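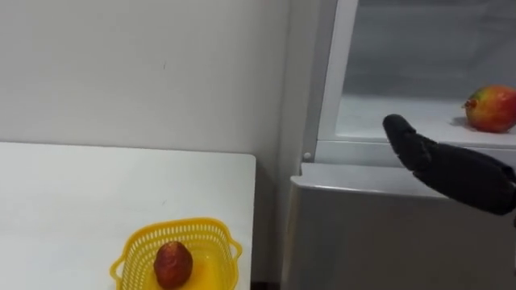

Ivura Stackable Basket Range

Print this page | E-mail to a colleague

Reviewed for the equipment pages, August 2021

We sell these, so take the following with whatever salt you like. We also get most of the complaints when a storage range disappoints, and that tends to make a shop careful about what it promises.

The Ivura range is a set of moulded plastic baskets in three depths (shallow, standard and deep), sold singly or in a carton. The maker calls it a "complete home organisation system". It's a range of baskets. They hold things, they stack when empty, and they will not sort out your pantry while you're at work.

What the maker claims, and what we make of it

"Unbreakable." No. The standard size has held up well in our own stockroom, where it gets dropped, kicked and sat on. The shallow one is thinner along the rim, and we've had a few come back split at a corner. Leave any plastic basket on a west-facing verandah for a couple of summers and it will go brittle, whatever the label says. Keep them indoors or in the shed.

"Dishwasher safe." Top rack only, and we'd still wash them by hand. One of ours came out of a hot cycle with a base that rocks on the bench, and it has rocked ever since. Warm water and an old toothbrush will do the job.

"Fade-free colour." Ask us again in five years. The colours are strong out of the carton, but so were the last lot we stocked from another supplier, and those ended up the shade of weak cordial.

"Stacks in seconds." Fair enough, when empty. Full baskets do not lock together and there's no lid in the range. If you want to pile loaded baskets on top of each other, buy something else. The Arema crates two shelves along cost more and weigh more, but they have a proper ledge to carry the load.

Specifications, standard size

Length: 438 mm
Weight: 950 g
Material: moulded plastic
Colours: yellow, white, grey
Carton quantity: 6
Our stock code: 2956

The length is our own measurement, taken across the outside. The maker's sheet gives the internal figure on one page and the external on the next without saying which is which, and that has caught out more than one customer with a narrow cupboard. Measure your shelf first. We will swap an unused basket but we won't pay the return postage on a guess.

Load

The carton gives a maximum load and we've left it off this page on purpose. It doesn't say whether the basket was sitting on a bench or being carried at the time, and those are very different tests. We're comfortable with tins on a shelf. We wouldn't carry a full load of them down the back steps.

Who it suits

Kids' bath toys, pegs, onions and spuds, the tangle of chargers in the study. Anything that's better for a bit of air. It's no use for rice, screws or small beads, unless you line it, and by then you may as well have bought a tub.

How it compares

The Rolland wire basket is stronger and looks smarter on an open shelf. It also scratches paintwork and will rust if you leave it near a sink, despite the coating. The Ploltovari fabric cube is cheaper and folds flat, and sags the moment anything heavier than socks goes in. Of the lot, the Ivura is the one we'd put in a laundry. In a lounge room we'd probably pick none of them.

Warranty

The maker offers 2 years against faulty manufacture. Sun damage and overloading are excluded, and in our experience those are the two ways these things die, so don't put too much weight on the warranty either. Keep your receipt. Claims go through us, and the maker is slow to answer - allow a few weeks.

Availability

White and yellow are on the shelf. Grey is due in October, according to the supplier, who also told us that about the last shipment. We don't take deposits on grey until it's in the building.

Shares: 11 | Comments: 4

Contact us | Delivery and returns | © All rights reserved | Back to top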